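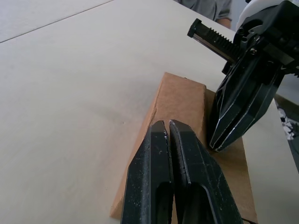

Page last changed: September 22, 2026, by Amra Todorova

Section 2: Folding the small box

The small Voludex box reaches you flat. At this stage it is a piece of brown cardboard with opinions, and the purpose of this section is to change them. If you have the tall carton, the one that needs tape on the bottom, you want Section 3. If you have an envelope, you have opened the wrong parcel.

Please read all the steps through once before you fold anything. We know you won't. The cautions have been placed where people usually stop and come looking for them.

What you need

A flat box, part number 3481.
A clear table, pale if you have the choice. Brown scraps show up well on a pale top and vanish on a dark one, only to reappear stuck to somebody's parcel.
The contents, waiting off to one side.
Paper tape, for later. Leave it in the drawer for now.

Preparing the table

1. Clear enough space to turn the flat box a full circle without hitting anything. Cups count as something.

2. Wipe the top with a dry cloth. Small specks of grit are harmless to the table and tiresome under cardboard, where they make little dents that people later describe as damage in transit.

3. If your table is made of two panels pushed together, work entirely on one side of the seam, preferably the near one. A box folded across a seam will catch its bottom edge there at the exact moment you press down.

Note: Users of the Grostura packing table often ask whether the seam can be closed up. It can be made narrower by loosening the clamps, pushing, and tightening them again. It cannot be made to go away. We have had letters.

Checking the flat box

4. Lay the box down with the printed part number facing the table. The plain side becomes the outside.

5. Look along the edges. Cut edges may be a little rough or fibrous, with a paler strip where the outer paper has come away. A rough edge on a flap that ends up tucked inside can be ignored. A tear that runs into a fold line cannot, and the box should go in the recycling before you grow attached to it.

6. Find the fold lines by running a fingertip across the board. They are shallow grooves. If you can't feel any, turn the piece over. If you still can't feel any, you have picked up the divider, and the box is probably underneath it.

Caution: Cardboard edges cut skin. It seems unfair of them, but they do. Don't run your finger along an edge to see how sharp it is.

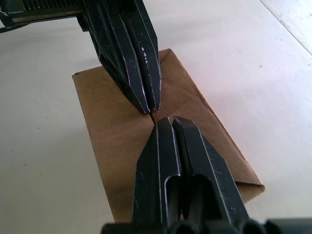
7. Crease every fold line before you try to stand anything up. Fold each flap inward, press along the line from one end to the other, and let it spring back as far as it likes. Corners first, long sides last.

8. Go over the corner creases a second time. They carry most of the strain later on and are the ones everybody skips. A corner that has only been bent, without a proper crease, will open itself slowly while you are looking for the tape.

Note: If you are wrapping in kraft paper instead (see the Trovum sleeve, Section 5), the same habit serves you well. Faint creases running in from the corners are fine. Paper is more forgiving than board, though it remembers every mistake and displays it.

Caution: Don't use the back of a knife to sharpen a crease. The back of a knife is very near the front of a knife. A ruler or a spoon will do the job.

Standing the box up

9. Turn the box so that the lid flap is at the rear, pointing away from you. Everything from here on assumes this, including the words "left" and "right."

10. Raise the front and rear walls together until they stand straight up. Hold them there. You will now notice that you also need to hold the side walls, and that this uses more hands than you were expecting. Lean the front wall against something heavy if it helps. A full roll of tape is good, and it gives the tape something to do.

11. Bring up the left side wall and tuck its corner tabs inside the front and rear walls. Repeat on the right. The tabs go inside. Tabs left on the outside will hold for long enough to convince you and then let go.

12. Fold the tops of the side walls over and down into the box, trapping the corner tabs. Press until the lower edge meets the bottom. On a new box this is stiff, and a soft click or crunch is normal. A loud crunch is less so.

13. Let go. The box should stay open with the lid flap raised behind it. The flap may lean or look a bit uneven along the top, and it will straighten when it is closed.
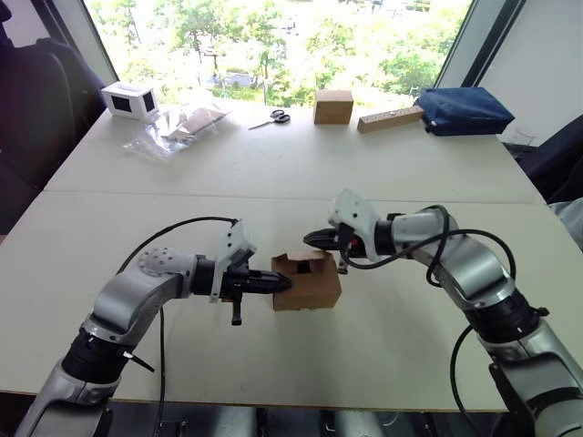
14. Check that the box sits flat by pressing lightly on each corner in turn. A box that rocks has a tab caught under its floor. Undo step 12 on the side that lifts, pull the tab clear, and fold it down again. Starting over from the beginning is rarely needed, however tempting it may be as a gesture.

15. Put the contents in. Fill the gaps with crumpled paper until nothing shifts when you tilt the box. Stop filling when the paper is level with the walls. Overfilled boxes close beautifully for the first minute.

16. Bring the lid forward and down, and slide its front edge inside the front wall. Push at the two ends before you push in the middle. If the lid bows upward, take out some paper. If it bows downward, you took out too much.

17. You may now fetch the tape. One strip across the front is plenty.

If it doesn't work

The side walls keep popping up. The corner tabs are outside the wall, or were only half tucked. Go back to step 11.

The lid won't meet the front. The rear crease is too soft. Open the lid fully, fold it backward past upright, and press along the line again.

The box is inside out. It will still carry things. The part number will be on show, and your recipient will learn something about our stock system.

There is a small strip of cardboard left over. It tore from an edge and belongs to no step on this page. Throw it away.

Storage

Keep unused boxes flat, in a dry place, in piles of no more than 60. Taller piles bend the bottom ones along lines that aren't fold lines. Don't store them on the Ammann shelf above the sink. The Ammann shelf is a perfectly good shelf, but the sink is still a sink.

Part numbers change in October for the tall carton only. The small box keeps its number and all its habits.

Next: Section 3, Taping the tall carton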